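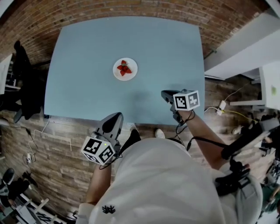 Drotard says its gripper failed 6 times in 2,147 grasps. I'd like to see how it counts. At Faltix, where the jaws were meant to hold soft fruit, the force limit dropped out after an update in March and the fingers kept closing. The log recorded 76 of those grasps as successes — the berry was held, after all. Crushed, but held. Drotard calls it a "labeling issue." The same jaws are due to ship to Grurnance in May, with the old limit restored and no outside test.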